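The Ganimside Tide Office

The tide office at Ganimside kept two clocks. One showed civil time. The other showed the height of the water in the harbor, driven by a float in a pipe under the floor, and it was the second clock that had begun to disagree with the sea.

The clerk found the error in March. At high water the dial read 14 inches low. At low water it read correctly. A blocked pipe would have made the float late, but the float was on time. It rose when it should and stopped before it should, as if the harbor had been given a smaller amount of water than the tables allowed.

The clerk wrote to Skindano, where the instrument had been made. The reply advised cleaning the pipe. The clerk cleaned it, removed a quantity of mussels, and took readings every hour for 36 hours. The error was unchanged.

There remained the possibility that the instrument was right. The clerk carried a painted staff down the steps and held it against the wall at high water. The staff agreed with the dial. The printed tables, which the pilots had used for 60 years, did not.

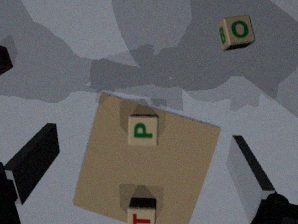

Where had the water gone?

It had gone to Pranuline, the next inlet up the coast, where the high mark was now 14 inches above the old one.

The clerk learned this from the harbor log at Pranuline, which recorded the rise without comment. The office there had repainted its marks and moved the mooring rings. It had not informed Ganimside, as there was no form for doing so.

The clerk drafted a form. It had a line for the height received, a line for the height expected, and a line for the office believed to be holding the difference. The first copy went to Pranuline by the mail boat. It came back after 9 days, filled in neatly in black ink. Under remarks, the other office had written that the water would be returned when they had finished with it.

The clerk filed the form and corrected the tables in pencil. The pilots were told to allow for the change. One of them asked how long it would last, and the clerk said the date had been left blank.

In the evening the float rose in its pipe and stopped 13 inches low. The clerk waited for the turn of the tide, read the dial again — the same — and entered one inch as received.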